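# About Kemppainen Books

We are a small publisher of novels and short stories, with our office in Lelthorpe, above the old seed store on Culton Road. 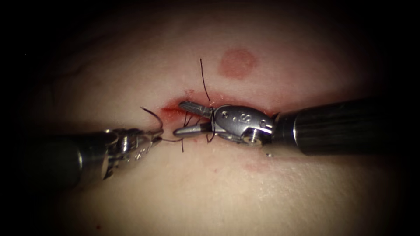
*Two robotic surgical instruments at a suturing pad.*

Kemppainen Books was started from one manuscript. It was a long novel about a ferry town, and it had been refused by every publisher the author had written to. We liked it very much and we did not know anything about printing. The first edition was 500 copies, with a cover that was a little too dark, and it took us until the second winter to sell them. We still have the invoice from the printer in a drawer.

Today our list has 90 titles. Most of them are historical fiction and crime, and a smaller part is fiction in translation, mainly from Finnish and Estonian. We do not publish poetry, cookbooks or books for children under twelve. We are sometimes asked why. The answer is only that we do not know these fields well enough to serve the authors properly.

## How we work

Every manuscript is read by two people before we reply. In the past year we received 534 of them, and we accepted seven. I write this number openly, so that authors can decide for themselves if they want to wait for us. Our reply comes usually within four months. If it is a refusal, we try to give at least one paragraph with our real opinion, and we hope it is taken in the friendly way it is meant.

When a book is accepted, the author works with the same editor from the first letter until the last proof. Covers are discussed with the author, but the final decision stays with us. Royalties are paid two times a year, in January and in July.

## The Wulla Series

Wulla is our series of short novels, none of them longer than 247 pages. It is named after the creek behind the office. The books are in pocket format with a coloured spine, and each year has its own colour. This year it is a grey-green, which some of our readers have already told us they do not like. Last year's mustard was more popular.

You can subscribe to the series and receive four books per year by post. Subscribers also get the newsletter on paper, with an interview with one author and a few pages from a book that is not yet finished.

## Visiting us

The office has a small shop in the front room, where you can buy all titles that are in print, and also copies with damaged covers at half the price. Please ring the bell, as we are often in the back. There are stairs and unfortunately no lift, but if you telephone before, we will gladly bring the books down to you.

## Sending a manuscript

We read new work from January until the end of April. Please send the first three chapters and a summary of one page, in a plain typeface. Do not send the only copy you have. Authors do not need an agent, and we never ask for money from an author, for reading or for anything else.

For translations, please tell us first who holds the rights in the original language. A sample of twenty pages is enough.

*Page last updated 26/03/2026*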